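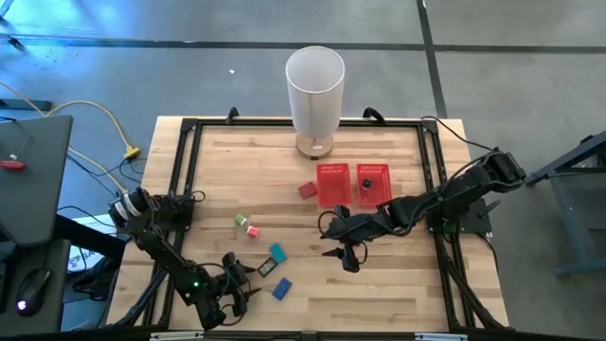

Dusus wrote under my May post that I'm being unfair, that two arms sorting blocks into baskets is how you get to laundry, and I should give it 3 years. Fine. I've been giving it three years for a long time now. My kitchen floor has socks on it and a cereal bowl under the couch, and I'd pay $3000 tomorrow for something that dealt with both. A table with a lamp and a few blocks is a long way from my kitchen.
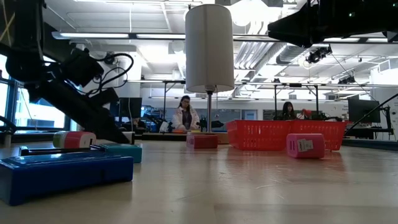 Blocks, baskets, lamp. Two arms, two people behind.

Ask me again when it does the bowl.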